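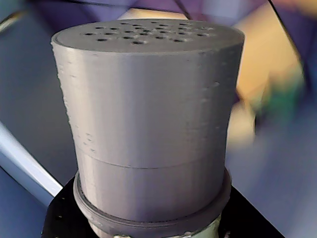 Section 4. Setting up rate alerts and the policy calendar

Prirnavix can watch the published policy rates of the central banks you follow and send you a message when one of them changes. It can also add upcoming rate meetings to your calendar. Set up your account and choose a home currency (Section 2) before you begin.

4.1 Add a central bank to your watch list

1. Sign in and open the Policy tab.
2. Click Add Source.
3. Type the name of the country or currency area and pick the bank from the list.
4. Choose which rate to follow. Some banks publish a target range, and for these you can follow the upper limit, the lower limit or both.
5. Click Save. The bank appears in the left column with its current rate and the date it was last changed.

Note: A free account can follow 2 sources. With a Plenstead license you can follow up to 30.

4.2 Create an alert

1. Click the bell next to the bank's name.
2. Under Trigger, select Any change, Increase only or Decrease only.
3. Under Delivery, select email, text message or both.
4. Set your quiet hours if you want them. Alerts that arrive during quiet hours are held and sent when the period ends.
5. Click Test. A sample message goes out to each delivery address.
6. Click Activate.

If the test message doesn't arrive, look in your spam folder and check the address under Profile > Contacts. 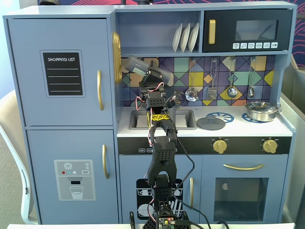

Caution: Alerts go out after a decision has been posted and read by the Zalta feed. Delays do happen on busy days – do not use alerts to time trades.

4.3 Load the meeting calendar

1. Open Policy > Calendar.
2. Tick the banks whose meetings you want to see.
3. Select Decisions, Minutes, Speeches or any mix of these.
4. Click Export and save the file, or copy the link into your own calendar program.

A link updates when a bank moves a meeting. A saved file does not, and you will need to export it again. Meetings after July may be shown as Tentative until the bank confirms them.
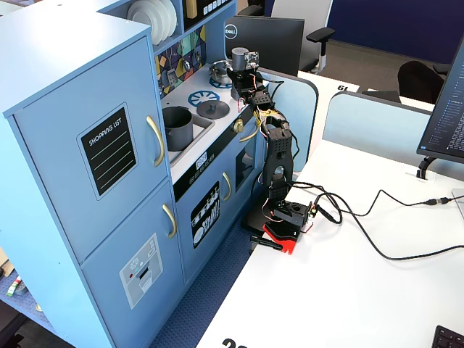 Amoah
Documentation Editor, Prirnavix
May 31, 2019

4.4 Read the statement comparison

When a bank issues a new statement, Prirnavix places it next to the previous one. Added words are underlined and removed words are struck through.

1. Click the bank's name, then Statements.
2. Choose the two dates to compare.
3. Use the arrows to jump from one change to the next.

Note: Comparisons work on English text only. Where a bank publishes an official translation, that version is used – it may appear later than the original.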